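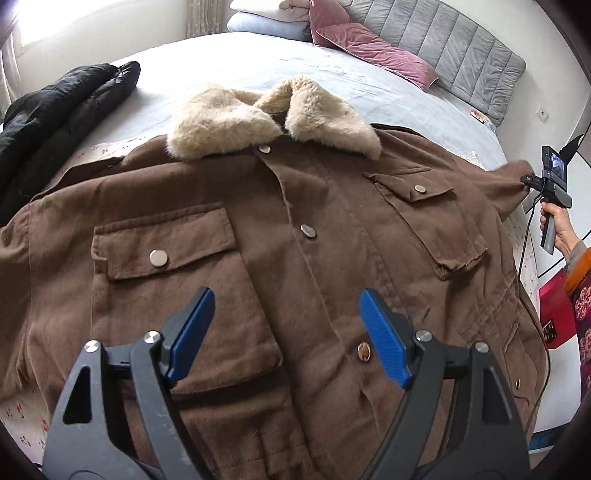 Tanveer Usmani told me that he had never once thought about the price of a coat until he had to write one on a tag. Before that, he said, a price was like the weather. It was there when you showed up and you dressed for it.

I've been teaching introductory economics for a long time and I still haven't found a better way into Chapter 3. So let's start with tags, and with secondhand clothes, and leave the curves for section 3.2 (they'll keep, I promise).

Tanveer's shop is called Toltlow, and it sells used outerwear in the old part of Faltwood. When I visited one December there were 276 pieces on the floor. A new clothing store gets an invoice for everything it sells, so it knows what each item cost and can add something on top. Tanveer buys by the bale. He pays one price for a big lump of mixed clothing, and nothing in the lump tells him what any single jacket in it is worth. A man's work jacket and a kid's torn raincoat cost him exactly the same per pound!

So how does he pick a number? At first he guessed. He put $133 on a long wool coat he loved, and it hung there until spring. He put $20 on a lined canvas jacket and it was gone before lunch — and two more people came in that afternoon asking for one like it. Those two people are the most important characters in this chapter. They wanted the jacket at $20, they had the money, and there wasn't one to sell them. We'll call that a shortage, and you'll notice the word says nothing about how many jackets exist in the world. It only makes sense at a particular price.

The wool coat is the same story running backward. One seller, one coat, no takers at $133. Was the coat worth less than Tanveer thought? Students always want to say yes right away. Hold off a bit. Freya Oakley, who ran the shop across the street, would have told you it was a perfectly good coat in a town with mild winters.

Before you go on, try this. Write down the last thing you bought used, what you paid, and the highest price at which you still would have bought it. Keep the paper. The gap between those two numbers has a name, and we'll need yours in section 3.4.

3.1 What buyers are willing to pay

Suppose three people walk into Toltlow looking for a warm jacket. The first would pay up to $60, the second up to $45, and the third no more than $25. At a price of $50, Tanveer makes one sale. At $40, he makes two.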